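Long narrow carton won't stay square while I tape the base

Posted by Rokeya Mondal, 15 September 2025

I pack replacement blinds rails in small brown cartons, long and narrow, open at the top.

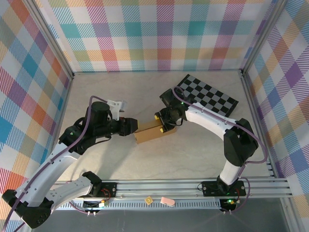 Replies

Hélder Marinho
Check the fold order first. Short flaps in, then the long ones, edges meeting without overlap. Run one strip along the seam and leave 4 cm up each end. If the carton still leans, the creases were under-folded – flatten it, bend every crease back on itself and start again. I do this with the Holmgren cartons and they hold.

Olga Patrício
use wider tape

Ville Tikkanen
Wider tape won't square a box. Cut an insert from scrap card, 2 mm shorter than the inside length, and drop it in before taping. It keeps the long sides parallel. For anything over 400 g I add a second strip across each end. Remove the insert afterwards or leave it in as padding.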